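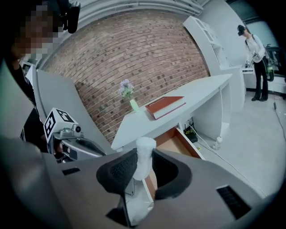
1 min read

Gripper trial, safety checklist — Hundton room, Fri 10 August

Hand-held grippers, Pelteo and Tokarz pads compared. Task: open and close the desk drawer.

1. Finger pads fixed, no loose edge. OK. Foam on one tip is a little soft, please watch it.
2. Housing screws tight. OK after second try.
3. Vent slot free of dust and tape. OK
4. Marker cube does not turn by hand. OK
5. Small camera sits firm on its mount. OK
6. Cables on floor flat and out of the walking path. NOT OK. One black cable crosses the floor. Cover it before next session.
7. Drawer runs smooth, stops before falling out. OK, but keep free hand away from the front edge.
8. Items on desk away from the drawer. OK — vase and book can stay, nothing else is on it.
9. Distance between two operators. OK

Cycles on this pad set: 2,901. Pekley asks for change at more than 109 pinch faults, we have 6.

Next check in September, same list. Please write comments also when the answer is OK.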